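Brosten Wood Catch-All Tray

I keep mine out for scarves, bandanas and whatever else gets dropped on the way in.
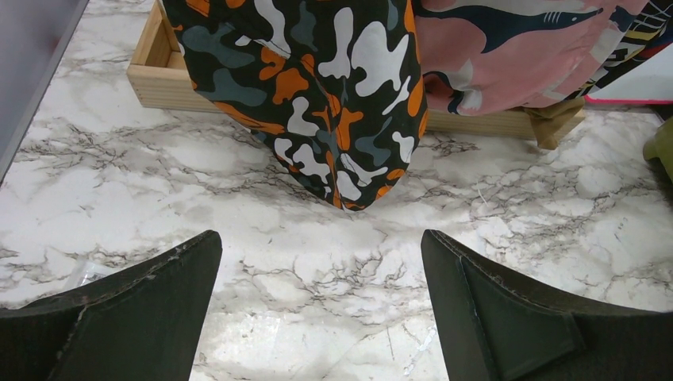

Does the wood need oiling?
Only when it starts looking dull. I rub in a little mineral oil in June and leave it overnight.

The light, natural color goes with pretty much everything, and the low fuss is why I reordered it for the Hovthorpe shop - we have 4 left! Wipe it with a damp cloth, and please don't soak it. Felt feet are 2 dollars extra, ask for Stela.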